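Books by Mail: A Conversation With the Head of Homebound Services

Farnevby Public Library has mailed books to residents who cannot visit a branch for longer than most of its present staff have worked there. The service was reorganized five years ago, when it moved from the main library to the Bednárik Building and took over the same work for the town of Grotau. It currently serves 187 registered readers. The head of Homebound Services met with the library's newsletter in May to discuss how the program is run and what is planned for the coming year.
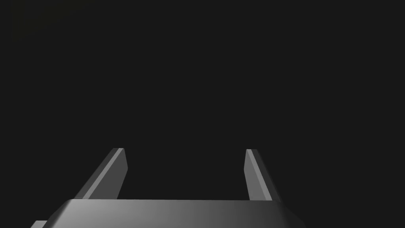

Who may register for the service?

Any resident of Farnevby or Grotau who is unable to reach a branch because of illness, disability, or the full-time care of another person may register. A doctor's letter is no longer required, and a short signed statement is accepted in its place. Residents who expect to be at home for a limited period, such as after surgery, may enroll for as little as three months.

The head of the service said that the change in the paperwork was overdue. "We were asking people to obtain a letter from an office they had trouble getting to," she said. "Some of them gave up at that point, and we never heard from them again. The signed statement has caused no difficulty of any kind."
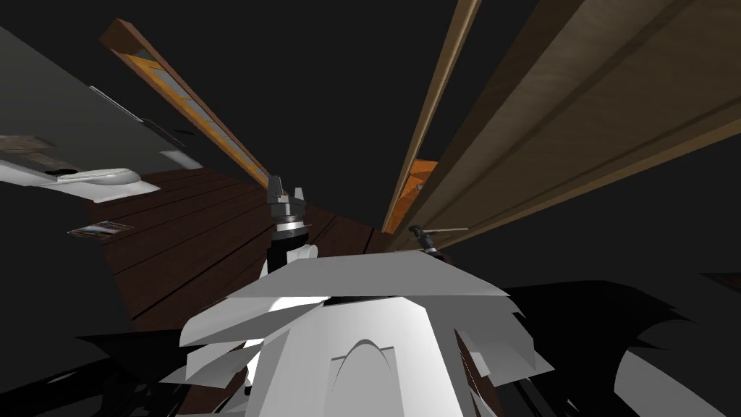
By the Newsletter Office, Farnevby Public Library

Registration begins with a telephone call that usually lasts half an hour. Staff ask about favorite authors and subjects, but also about print size, the weight of book a reader can hold comfortably, and whether the mailbox is at the door or at the end of a driveway. The answers are kept in Driltura, the library's circulation system, in a notes field that was originally meant for billing remarks.

"Weight is the question people do not expect," the head of the service said. "A reader with arthritis may want a long family saga and be unable to hold it up. In that case we look for an edition in two volumes, or we offer the audio version. We have one biography of a composer that we bought twice for this purpose, once in hardcover and once in parts."

Readers may choose their own titles from the catalog, send in a written list, or leave the selection to staff. Most prefer the last arrangement. The head of the service described it as the part of the work that takes the longest to learn.

"A new colleague will often send more of exactly what the reader had before," she said. "That is safe for a few months, and then the reader becomes bored and is too polite to tell us. I ask staff to include one book in each package that they are less certain about. If it comes back with a complaint, we have learned something useful."

Books travel in zippered canvas bags with a reversible address card. The bags replaced padded envelopes, which tore along the seam and could not be reused. Return postage is paid by the library. The loan period is six weeks, and no late fees are charged. 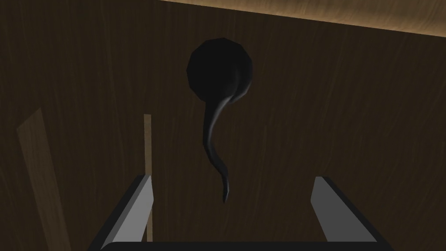

Working With Grotau

The agreement with Grotau was intended at first as a temporary measure. The town's own library is open on a reduced schedule and had no staff member available for mail orders. Under the present terms, Grotau pays a share of postage and lends its large-print collection, which is particularly strong in mysteries and Westerns.

Asked whether the two towns read differently, the head of the service was cautious. "I would not want to make too much of it. Grotau readers ask for more gardening books in winter, and they return things sooner. Farnevby readers write longer notes. We keep the notes, and some of them are quite sharp about endings."

She acknowledged that the joint arrangement has had problems. Holds placed in Grotau did not appear in Driltura until the following morning, and on several occasions the same copy was promised to two people. The delay has been shortened, although it has not been removed. Staff in the Bednárik Building now check the shelf before confirming any request.

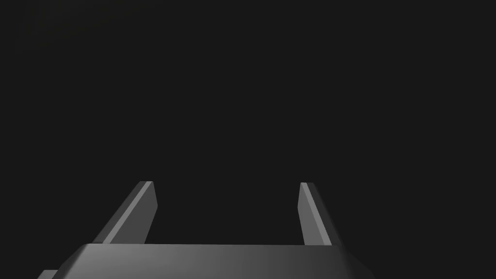 Gripper in open position. Computer rendering.

Telephone Book Groups

A telephone book group was added last year and now has 19 members. It meets in two sections, one at 10:30 a.m. and one at 4 p.m., so that members may avoid the hours when a nurse or meal delivery is expected. Each section reads the same title, and every member receives a copy in the preferred format well before the call.

"The first calls were rather stiff," the head of the service said. "People waited to be asked. We began sending one discussion topic in the bag along with the book, printed in large type, and that gave everyone something to start from. The afternoon section now runs past its hour most months, and I let it."

A third section is under consideration for readers who use audiobooks only. The library would also like to offer magazines by mail, a request that appears often in the readers' notes. Postage rates for periodicals are being reviewed, and a decision is expected before the next budget is submitted.

Residents who wish to register, or to register a family member with that person's consent, may call the Homebound Services desk or ask for a form at any branch in Farnevby or at the Grotau library. Forms in large print are available on request.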